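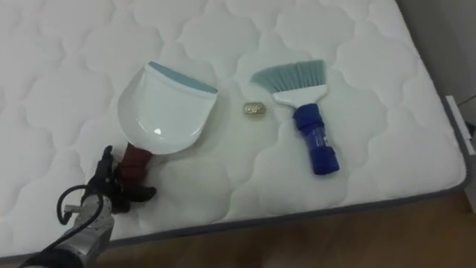 A white quilted mattress with a gray fabric border.

Mattress Collection Program to Expand Across Pisari County

29 October 2022

PISARI — Residents of Pisari County will be able to have old mattresses and box springs picked up from the curb without charge beginning in March, under an agreement approved this week by the County Board of Supervisors. The service has been available only in the town of Condori, where it began as a trial.

The agreement extends the trial to every household in the county that receives regular trash service. Collected items will be taken to a sorting facility operated by Rular Recovery on Dola Road, where they will be taken apart by hand and the steel, foam, cotton and wood separated for resale.

The board voted four to one in favor of the measure after a public hearing that lasted most of the evening. The dissenting supervisor said he supported the aim of the program but objected to the length of the contract, which runs for four years with an option to renew.

According to the Department of Public Works, 882 mattresses and box springs were collected in Condori during the trial. The department had planned for fewer, and a second truck was added to the route in the final weeks.

"The demand in Condori told us that residents had been holding on to these items for a long time, in garages and spare rooms, with no practical way to dispose of them," said Liesl Hubmann, director of the department. "A mattress does not fit in most cars. For a person who lives alone, or who does not own a truck, a trip to the transfer station was simply not possible."

Until now, residents outside Condori have had to bring mattresses to the county transfer station and pay a fee of $38 for each piece. Supervisors who spoke in favor of the agreement said the fee had encouraged illegal dumping on back roads and along the creek, and that the cost of removing dumped items falls on all taxpayers. The fee will remain in place for businesses, including hotels and rental property firms, which are not covered by the free service.

Mattresses are among the more difficult items handled at the county landfill. They do not compress well under heavy equipment, they take up a large amount of space for their weight, and loose springs can become tangled in the machinery. The department told the board that these problems have led to repeated repairs and to delays at the working face of the landfill.

Rular Recovery expects to recycle more than 70 percent of the material it receives, measured by weight. Steel springs will be baled and sold as scrap. Foam will be shredded for use in carpet padding, and wood from box springs will be chipped for mulch or fuel. Material that cannot be sold, including heavily soiled fabric, will be returned to the landfill.

The company will report the weight of each recovered material to the county every quarter, and the reports will be posted on the department's website. Under the terms of the agreement, the county may reduce its payments if the share of recycled material falls below the agreed level in two quarters in a row.

How the Service Will Work

Households must schedule a pickup in advance, either by telephone or through the department's website. Crews will not collect items that have been placed at the curb without an appointment. Each household may schedule two pickups in a calendar year, with a limit of two pieces at each pickup. A mattress and its box spring count as two pieces.

Items should be at the curb by 6 a.m. on the day of the appointment and must be sealed in a plastic mattress bag. Bags will be provided free of charge at the Public Works office, at the transfer station and at all branches of the county library. Residents may also use bags purchased from a store, provided that they are fully closed with tape.

The bag requirement drew several questions at the hearing. Ms. Hubmann said that the bags protect collection crews from bed bugs and keep the items dry. Wet mattresses are too heavy to lift safely, she said, and the foam in them cannot be recycled.

The program accepts mattresses of all standard sizes, including crib mattresses, as well as box springs and foam mattress toppers. It does not accept bed frames, headboards, futons, sleeper sofas, waterbeds or air mattresses. Metal bed frames may be left at the transfer station with other scrap metal at no cost. Cords, remote controls and motors from adjustable beds must be removed before pickup and brought to the electronics counter.

Residents who are unable to move a mattress to the curb because of age or disability may request assistance when they schedule the appointment. Crews will enter a garage or covered porch to remove the item but will not go inside the home. Tenants in apartment buildings with shared dumpsters should contact their property manager, who may arrange a single pickup for the whole building.

The department asked residents to consider whether a mattress in good condition could be used by someone else. A number of local charities accept clean mattresses without stains, tears or broken springs, although their rules differ and donors should call ahead. Mattresses collected at the curb will not be resold or given away.

Cost and Jobs

The agreement will be paid for from the county's solid waste fund, which is supported by landfill fees and by a small charge on household trash bills. Supervisors were told that no increase in the household charge is planned for the coming fiscal year. The finance office will review the cost of the program after its first full year and present its findings to the board in open session.

Rular Recovery stated that it will hire additional workers at the Dola Road facility before the expanded service begins. Applications will be accepted at the site and at the county employment office. The company will also extend the loading dock, and a short section of Dola Road will be reduced to one lane while that work is under way. Signs will be posted before the lane is closed.

Appointments for the expanded service will open two weeks before the first collection date. Condori residents may continue to schedule pickups under the present arrangement until then, and appointments already made will not be affected. Details of collection days for each district will be mailed to households with the winter trash bill.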